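Neststead review: keeping public records requests under control
July 1, 2025

I file a lot of records requests. Cabrera County, the city, the school district, the water authority, whoever is spending money and would prefer to talk about it in closed session. For years I ran the whole thing out of an email folder and a spreadsheet with colors I could no longer explain, and then in April I moved everything over to Neststead and I have been pestering other people to try it ever since.
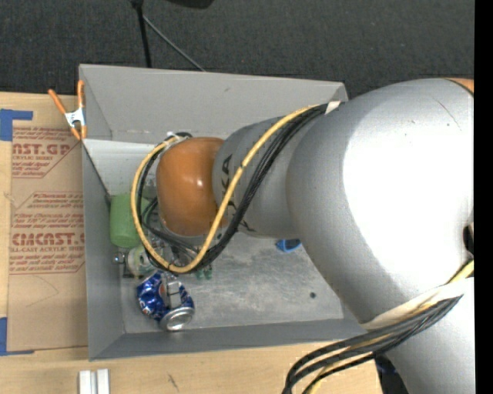 The move itself took an evening. I had 44 requests in various stages, some answered, some ignored, one so old that the office it went to has been merged into a different office. Neststead reads a plain CSV file and asks you to match up the columns (agency, date sent, statute, status and so on). It guessed most of mine correctly, and the ones it got wrong were ones I had labeled badly in the first place.

What you get after that is a calendar of deadlines, and this is the part I love. You tell it which law the request was made under and it works out when the agency has to acknowledge you, when it has to produce something or claim an exemption, and how long you have to appeal. It skips the holidays. If the agency sends an extension letter, you forward the letter to your Neststead address and the dates shift by themselves — the first time I saw that happen I forwarded a second one just to watch it again!

I really want to talk about the search, though. In May the county sent me 238 pages on the Hitex contract, the one for the new dispatch phone system, as a single scanned PDF with no bookmarks and a good third of it sideways. Neststead straightened the pages, ran text recognition on them and let me search for a dollar amount within a few minutes. It also split the file where it thought one document ended and another began. It made some odd choices (a fax cover sheet got a folder all to itself), but you can drag pages around, and I had the change orders lined up by date before lunch. Doing that by hand used to eat a weekend.

Redactions get their own view, which I didn't expect to care about and now use constantly. It flags every blacked-out block and lets you write down the exemption the agency cited for it. When I appealed, I exported that list and attached it to the letter. No more typing "page 61, second paragraph, third line" over and over.

I used Kukis before this, for a little under a year, and it's a decent program. Kukis has nicer request templates and it will send the request for you, where Neststead makes you copy the text into your own email. If you file one or two requests a year and mostly need help with the wording, I'd still point you to Kukis. But it treats the job as done once the request is out the door, and all my trouble starts after that.

Things I'd change:

The mobile site is poor. You can check a deadline on it and that's all I would try. Uploading anything big from a phone failed on me 3 times out of 3.

Fee estimates need a proper home. Right now I put them in the notes field, and then I can't sort by them. When an agency quotes you a figure for copying and then quotes a different one later, you want those side by side.

Sharing is all or nothing. Someone you invite can see every request in your account, so I keep 2 accounts, one for the work I do with our neighborhood association and one for my own nosiness. It works fine but logging in and out gets old.

Statute coverage is uneven too. My state is in there in full, including the separate timeline for police records, but a friend two states over had to enter her deadlines by hand because the built-in ones hadn't caught up with a change in the law. Support did answer her the same day and fixed it by the end of the week. Check yours against the actual statute before you trust it with an appeal.

There's a free tier that holds a handful of open requests, plenty for finding out if you like it. I pay for the next one up, and you can cancel and download everything, including the straightened PDFs, as one zip. I tested the download before I gave them a card number, and I'd suggest doing the same with any service that is going to hold your only searchable copy of something.

My appeal on the Hitex redactions comes due in two weeks, and yes, it's on the calendar in bright orange. I'll update this page when the county answers.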